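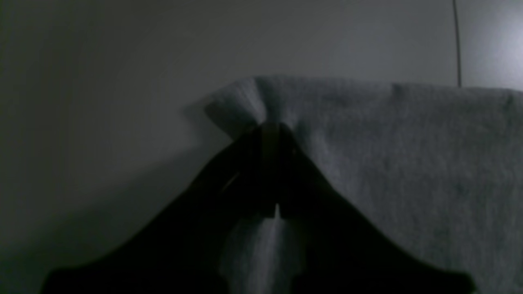 Lleucu Sayce: do you fold gray towels the same way as gray shirts, or does it matter? Mine come out lopsided either way.

It matters a bit. Towels are forgiving and shirts aren't. I've been working through a big pile of laundry this month, nearly all of it gray, so I'll put what I do in one thread.

First, sort before you fold. With everything the same color you can't go by color, so go by feel. Fuzzy and thick in one pile, T-shirt knit in the other. Long sleeves get their own pile because they tangle.

Towels: find two corners on a short side, not one on each side. If you pick it up from the middle you get a pinched lump and have to start over. I still do this when I'm in a hurry.

Shake once, lay flat, smooth toward the edges with your forearm. Hands leave ripples, a forearm doesn't.

Long sleeves next. They come out of the dryer in a bundle with one arm stuck somewhere inside.

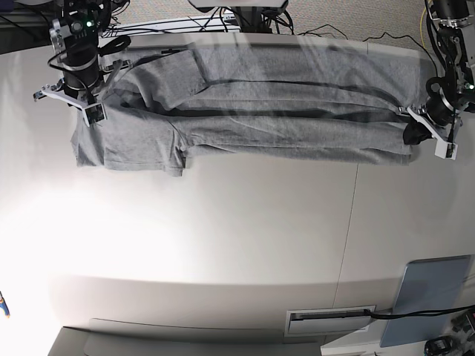 Take a cuff in one hand and hold the body down with the other, then pull gently along the length. Don't yank. Cotton knit stretches at the cuff and it won't go back.

Once the sleeve is straight, do the second one the same way, then open out the body. Working the other way around, body first, the sleeves drag everything crooked again.

Someone at Udley told me to iron them instead. I have 137 things in this pile. I'm not ironing them.

Back to towels for a minute. Half lengthwise, half again, then thirds. Put the folded edge at the front so you can take one without pulling the whole stack down. 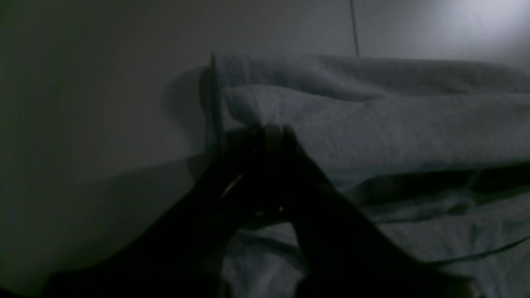 A stack of 7 or 8 is my limit for bath towels. Past that it leans. If your shelf is deep, make two short stacks instead.

Thick towels puff up at the fold. Press down on each one before the next goes on top. It takes a second and the stack stays level.

If a towel still feels stiff after drying, cut the detergent in half next time. I use the Powell scoop and fill it to the first line - the second line is too much for my washer.

Now short sleeves, the ones Lleucu asked about. Most lopsided folding starts before the first fold. The shirt isn't flat, or one side seam has crept around to the front.
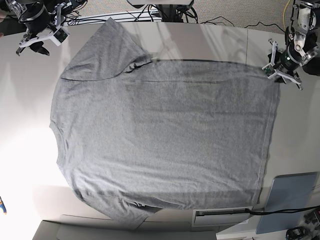
Turn it sideways on the table so you can reach both sleeves without walking around. Pull the hem straight first, then the shoulders, then flatten the sleeves.

Face down if you want the front showing at the end. Fold one side in to the middle of the shoulder, sleeve back on itself, same on the other side. Then hem up to the collar, and in half again.

Check the two side folds against each other before you bring the hem up. If one is wider, fix it then. It's a pain to fix later.

Amarachi Olatunji wanted to know about folding boards. I had one from Winholm for 2 months. It works fine on shirts, but it was too small for my long sleeves and I gave it away.

Socks are still in the basket. I'll do those tomorrow morning.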